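Keeping score and teaching a counting game to mixed ages at a family gathering
Board and Card Games > House Rules
Asked by Nhàn Lưu, 26 Dec 2024

We had a houseful this year and I tried to get everyone playing one card game together after dinner. It went badly. The youngest player can barely add and the oldest has been playing rummy for decades, so one end of the table was bored and the other end was in tears. We have another get-together in February and I want to be better prepared.

What I have is a set of dot cards, the kind with dots in place of numbers. The game we tried was one my aunt calls Lò. You deal 4 cards each, take turns drawing and discarding, and try to get the total in your hand as close as you can to 12 without going over. When somebody knocks, everyone else gets one more turn and then hands are shown. Closest to 12 scores two points, second closest scores one. First to 12 points overall wins, so 12 means two different things, and that confused people too.

My problems, in order of how much they bothered me:

The little ones need so long to add up their hands that everybody else starts talking and loses track of whose turn it is.

Discards went everywhere. By the third hand we had cards in the gravy boat.

I kept score on the back of an envelope and somebody threw it away.

The adults knocked on their first turn nearly every hand, so the kids never got to do anything.

I don't want to buy a whole new game if I can help it. Is there a way to fix this one, or is it just wrong for a mixed group?

Fluster
The game is fine. It's a simple draw and discard game and there are many like it. You need a few changes.

Start with the knocking. Make a rule that no one can knock until everyone has had two turns. We do this in our family and it fixed the same complaint in one evening. If the adults are still winning every hand, make it three turns for them and two for anyone under ten.

Then the discards. Give the cards a fixed home. We lay down a mat or a placemat and nothing gets played off it. It doesn't have to be fancy. A piece of felt works, and cards are easier to pick up off felt than off bare wood. Put the piles in a line down the middle so people on both sides can reach them.
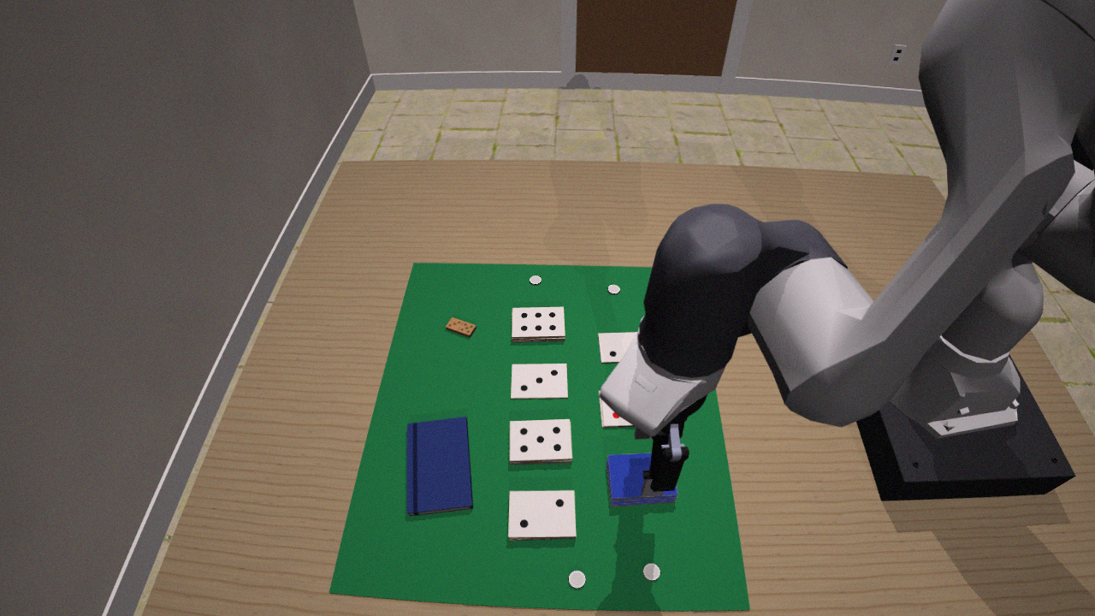

Dot cards in a column down the middle of a green mat.

For your game I would have the draw pile at one end and the discard pile next to it, and leave the rest of the mat for showing hands. Drinks and food stay off the mat. Say so before you deal.

For the score, use a notebook with a cover and write everyone's name in it before the first hand. An envelope looks like trash, so it gets treated like trash. If you play again in February you can turn to a new page and people will want to look back at the old one.

I would also change one of the 12s. Play to 46 and give more points per hand, say six for closest and three for second. It sounds longer but it works out close to the same number of hands, and children like bigger scores. If 46 is too long for the smallest ones, stop when they start sliding off their chairs and whoever is ahead wins.

As for adding slowly, put the youngest on a team with an adult for the first few hands. The child holds the cards and makes the decisions. The adult only helps count. After a while most kids don't want the help anymore and you can break up the team.

One thing to check is whether you are using one deck or two. With a big group and 4 cards each you run through a single deck fast, and stopping to shuffle in the middle of a hand is when people wander off to the kitchen. Shuffle two decks together if the backs match. If they don't match, people can tell which deck a card came from, and the serious players will notice.

Condex
play uno

Willcombe
I taught second grade for a long time and used dot cards nearly every day, so let me add to what Fluster wrote.

Slow adding is normal at that age. A child who knows numerals may still count every dot from one. What helps is getting them to know the patterns on sight, the way most of us know dice. Six is two rows of three. Three is a diagonal line on a lot of sets. Once they see six and just say "six," adding two cards becomes much quicker. Spend ten minutes on this before the party. Turn cards over one at a time and have them call out the number. No scoring and no prizes.

After that, let them count on from the larger card. If they hold a six and a three, they say six and then count seven, eight, nine. Children won't do this without being shown, and it cuts the time in half.

I disagree with Fluster on teams. In my experience the adult takes over by the second hand, even the patient ones. I would give younger players two cards to start with in place of 4, and a target of 8 in place of 12. They play the same hand as everyone else, at the same table, and whoever is closest to their own target gets the points. It sounds unfair and the adults may grumble. Try it for a few hands before you decide. You can move a child up to the full hand when they ask for it.

Some smaller points:

Let slower players add up their hand while other people are taking their turns. Many children think they have to wait. Tell them plainly that they can work ahead.

Have counters for them to use if they want. Buttons or dried beans are fine. Put them in a cup so they don't roll.

Seat the children between adults. Two small children side by side will look at each other's cards.

Decide what happens on a tie before you start. We always split the points, and if they didn't split evenly each player got the higher amount.

I would keep the first session short. Half an hour is plenty. If they want more they'll ask, and the serious players can have their own game after the younger ones go to bed.

Nhàn Lưu
Thank you both. I asked my aunt and she says the two-turn rule was always part of Lò and I left it out. I'm going to try Willcombe's 8 and 12 targets first and keep the teams in reserve. We already have felt left over from a costume, so that takes care of the mat. I'll report back after February.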